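Away goals rule when one leg is played at a neutral ground
Asked in Competition Rules and Officiating
Posted by Gwenaël Fleury, Aug 1, 2020

I run fixtures for a small amateur cup and need a ruling before the November ties go out. Our regulations say that two-leg ties level on aggregate are settled by away goals, then extra time, then kicks from the penalty mark. The text was copied years ago from another league and says nothing about relocated matches.

The case is this. Wumbridge are drawn at home to Flasodia in the first leg. The Wumbridge ground is closed for drainage work, so the leg will be played at a municipal field that neither club uses. The second leg is at Flasodia as normal. If the first leg ends 1-1 and the second ends 2-2, do Wumbridge go through on away goals, or does the move to a neutral field cancel the rule for the whole tie?

A second point. If extra time is played in the second leg, do goals scored in it count as away goals? Our text says "goals scored away from home" and stops there. One club secretary reads that as including extra time. Another says it covers the regulation 90 minutes only.

I have searched the forum and found one thread on ground sharing, but it deals with two clubs that play at the same stadium all season, and the answers disagree with each other.

Vilmos Kiss

The venue does not matter. What matters is which club is designated as the home team for each leg. Wumbridge are the designated home side in the first leg wherever it is played, so a Flasodia goal in that match is an away goal. In your example Flasodia have one away goal and Wumbridge have two, and Wumbridge go through.

This is the usual reading wherever the regulations use "home team" and "visiting team" as administrative terms. The home team is the one named first on the fixture list. It handles the match ball, the changing rooms and the color clash procedure, and it keeps those duties if the match is moved. 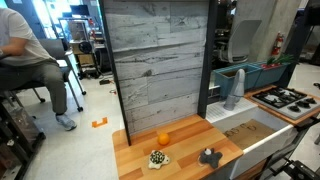

The weak spot is your wording. "Away from home" can be read geographically, and a club that loses on the rule has a reasonable argument that a neutral field is away from home for both sides. On that reading Wumbridge's goal in the first leg would also be an away goal, giving them three to Flasodia's one. The result is the same in your example, but it is easy to build one where it changes. Take 1-0 to Wumbridge in the first leg and 1-0 to Flasodia in the second. Under the designation reading neither side has an away goal and the tie goes to extra time. Under the geographic reading Wumbridge have one and advance.

I would issue a written notice to both clubs before the first leg. Something close to: "For the purposes of this competition, an away goal is a goal scored by the team designated as the visiting team in the official fixture list, irrespective of venue." Get both clubs to acknowledge it in writing.

On extra time, your text does not exclude it, so I would count those goals. Competitions differ on this, and you should state it in the same notice.

Nathalie Poirier

just scrap away goals. we did in our league and went straight to penalties, no arguments since. the team at home second gets 30 extra minutes at home anyway so why give the others a bonus

Misaki Hirose

Vilmos is right on designation. Two additions.

Check whether your regulations let you issue a binding notice once the draw has been made. Some only allow an interpretation of an existing rule during the season, and a change has to wait for the annual meeting. His wording is safe as an interpretation. Removing away goals altogether, as Nathalie suggests, is a change – do not attempt it between the draw and the first leg.

Also decide now what happens if the second leg has to be moved as well. If both legs end up on the same field, the designation rule still works on paper, but clubs tend to object. Our rule book has a separate clause for that case: away goals are disregarded, and a tie level on aggregate goes to extra time and then to kicks.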